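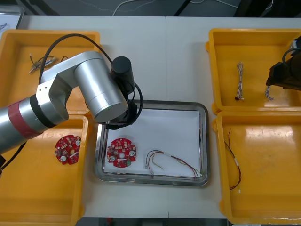 *Kitting cell, one board and one harness in the tray, spare bits in the orange bins.*

**Budgeting for a second kitting cell - what did you leave out?**

**mcraddock**
I've been asked to put together a budget for another two-arm cell like the one in the photo. The job is kitting: round red board, wire harness and a cable bundle out of the bins and into a metal tray. We make 298 kits in a normal shift by hand and the plan is for the cell to take over the easy half of that.

Arms and grippers I have prices for. It's the rest I'm unsure of. Quotes are in from Brirnby and Zaltateo and they don't cover the same things, so I can't compare them line by line. Brirnby includes fitting and training. Zaltateo is cheaper but the grippers are listed as "customer supplied".

What did other people forget first time round?

- Meinir

**g_tiongson**
Cables. Put a proper line in for cable dressing on the arms. Look at the big loop over the silver arm in your photo. Ask both firms whether they supply clips and sleeving or whether that is down to you, and get the answer in writing. On ours it was down to us.

Also spare fingers for the grippers. We order two sets per arm and keep them on the shelf.

**Rhodri T**
I'd question the second arm before anything else. Your tray sits between the bins and one arm with decent reach could get to all four. Boards and short harnesses don't need two. You would save the arm, the controller and a good bit of guarding.

**mcraddock**
Rhodri - we looked at one arm. The boards are fine with it. The harnesses are the trouble, they spread out at the ends and we want one arm to hold while the other lays the wires in. I could cost it both ways though.

**Rhodri T**
Cost it both ways. If the harness is the only reason, price a formed tray insert as well. An insert with a channel cut in it costs very little next to an arm. You've got a flat white liner in there at the moment and nothing to locate the parts.

**fsetiawan**
I don't agree with Rhodri on this. We bought one arm at the Dunbar site to save money and added the other the following year. Paid for the fitting twice, paid for the risk assessment twice, and lost the line for a fortnight. If there's any chance of wanting the second arm, buy it at the start or at least pay for the mounting and the power to be put in.

The insert is a good idea either way. Ours are made by Drusen and they will do a sample before you order.

**Rhodri T**
Fair point on paying for the mounting up front. I'd still want to see the cycle time with one arm and an insert before signing for two.

**pumphrey_c**
A few that caught us out:

- Bins. Buy a full spare set of the same make. Ours were discontinued and the replacements had a different wall slope, so every pick had to be taught again.
- Static protection. You have bare boards lying in plastic bins. Check what yours are rated for and budget for proper ones if you don't know.
- Floor cable covers for anything running behind the table.
- Someone's time. We allowed nothing for our own technician and she was on it for most of September.

Payment terms too. One supplier wanted 90 per cent before delivery. We said no and they changed it.

**mcraddock**
Thanks, that's very useful. The bins are not on my list at all and neither is the technician. I don't know the rating on the bins we use, will find out.

Caradog, did you hold anything back until acceptance?

**pumphrey_c**
Yes, the last stage payment. Write down what acceptance means before you order. Ours was a full shift on real parts with our own people loading the bins. The supplier wanted to use their sample parts and those were much tidier than what comes off our shelves.

**g_tiongson**
Seconded. Send them your worst harnesses.

**mcraddock**
Will do. I've gone back to Zaltateo for a price with grippers and fitting included, and to both of them for a one-arm version with the second mounting ready. I'll post the headings I end up with when the replies are in.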